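Travailler par terre

À Clestulton, la maison Ternell occupe un ancien dépôt de 605 mètres carrés, et les visiteurs s'étonnent d'abord de ne pas y trouver beaucoup de tables. Les bureaux sont à l'étage. En bas, dans la grande salle, on s'assoit bas ou on s'agenouille, et le sol est devenu la surface de travail principale.

Je suis venue pour ce sujet, qui m'intéresse depuis mes années à Plovness : comment on s'installe quand on ne possède pas encore de mobilier. L'équipe est arrivée en décembre avec 3 établis, vite occupés par les machines. Pour le reste, elle a posé les choses où il y avait de la place, et elle a gardé cette habitude.

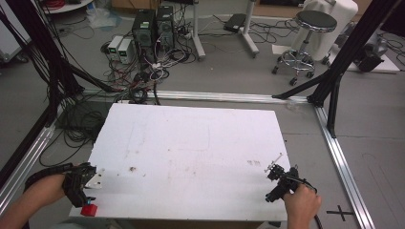
Une planche posée au sol demande plus de soin qu'un plateau de table. On marche près d'elle, la poussière y arrive vite. La planche blanche en garde quelques traces, des marques pâles et une petite tache brune, et le cube rouge, tout au bord, se voit de loin. Les rails d'aluminium qui l'entourent sur trois côtés lui donnent une place fixe, comme un cadre autour d'un tapis. Le tabouret rond, noir, à roulettes, reste un peu à l'écart.

Le point faible, ce sont les câbles. Derrière le rail du fond, ils s'étalent jusqu'aux deux ordinateurs, et je comprends qu'on hésite à y toucher. Un devis de l'atelier Montoya prévoit 200 euros de goulottes et 500 euros pour une estrade basse, avec un passage dessous. La dépense me paraît raisonnable. Dans l'équipe, on préfère attendre l'été, car il faudrait tout débrancher pendant plusieurs jours.

En attendant, chacun a pris ses précautions. On balaie le matin avant d'allumer, on laisse les tasses à l'étage, et deux coussins épais circulent d'un poste à l'autre pour les genoux.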